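Teleoperation and Demonstration Data > Collecting > Do you keep the failed grasps?

wristview_k
Hello all. I have a question about which episodes to keep. We are collecting demonstrations for a small pick and place policy on a tabletop, with two arms and five-finger hands, teleoperated through Prirnelon. The target of the project is 500 episodes. At this moment we have 317, and I am responsible for the cleaning.

My difficulty is with transparent things. With a glue stick or a marker the operator goes in, closes the hand, lifts, finished. With clear plastic the operator often approaches, stops, goes back a little, and approaches again from another side. Sometimes the hand pushes the object before it closes. The episode ends with success, but the middle of it is ugly. My colleague wants to delete all of them. I would like to keep them. What do you do?

palmdown
Delete. The model copies what you show it. If you show hesitation you get a robot that hesitates, and then you spend a month looking for a bug in your controller. I have been there. We removed every episode with more than one approach and the policy became much smoother.

sixteen_joints
I disagree with palmdown, at least partly. Smoother on what? If the test objects stand where the training objects stood, yes. The first time the bottle rolls, your clean policy has never seen a rolling bottle and it will close the hand on air. Corrections are the only place where the recovery is recorded.

palmdown
A correction is useful when it is a correction. Most of what I see in these logs is the operator thinking. A hand waiting above the table for four seconds teaches waiting.

sixteen_joints
Then cut the waiting and keep the movement. You do not need to throw away the whole episode.

wristview_k
Thank you both. Cutting is possible, but the Noguchi export wants continuous time, so if I cut in the middle I must write the timestamps again. I did it by hand for a few episodes and it is slow work.

Also I should say that the operators do not see the object well. They mostly use the wrist view, and on clear plastic they orient themselves by the edges and by whatever is behind it.

mira_offset
Which wrist camera, and where is it? If it sits behind the thumb, then the base of the thumb eats a big part of the picture and the operator loses the left side. We moved ours by 3 cm and it helped more than any instruction we gave to people.

wristview_k
It sits behind the wrist and looks along the fingers. Yes, the thumb base takes a lot. I can not move it now, or the 317 become a different dataset from the rest.

mira_offset
That is a good reason to leave it. Another question: do the finger lights stay on while recording? On clear plastic I would worry about the reflections. The policy can learn that a blue spot means contact, and then you switch the lights off for a demo and nothing works.

wristview_k
They stay on, blue at the joints and tips. I did not think about this as a cue. The same lights will be on at test time, so maybe it is even information that we want? But I understand the risk.

palmdown
It is a risk. I would record one block with the lights covered.

dirnura_user
For us on the Dirnura hand it was the opposite, the reflection was the only thing that made the plastic visible at all. Covering the lights made it worse for the operators and for the model. So please try on a small block before you decide.

wristview_k
OK, I will do a small block. So you can judge the views, two from the wrist and then one from the higher camera, all with clear plastic and a dark red marker on the table:
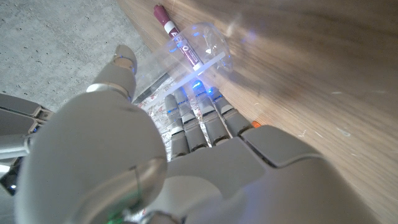
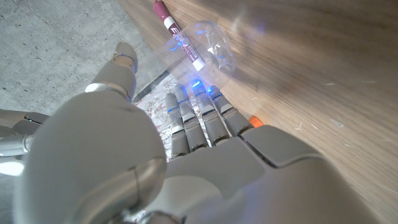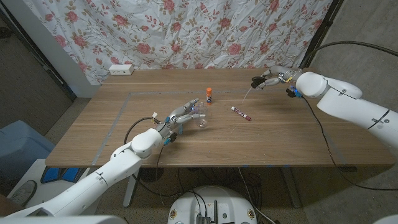

sixteen_joints
I would keep the episodes with a second approach and give them a label, then train 2 policies, one with and one without. It costs you some nights of computing but you stop discussing taste with your colleague. And test both with the object moved a little during the reach, otherwise you will measure only the easy case.

palmdown
Fine with me, if the waiting is trimmed in both. If you leave it only in one, the comparison says nothing.

wristview_k
Agreed, I will trim in both. For the timestamps, does anyone have a script for the Noguchi export that closes the gap after a cut?

mira_offset
We have one in the Borndale group, it is old and it supports only one wrist stream. I will clean it a little and post it in the tools section. You will have to add the second stream yourself, the function is called twice in a loop and it is not hard to follow.

wristview_k
One stream is already a good start. I will write again in this thread when both policies are trained.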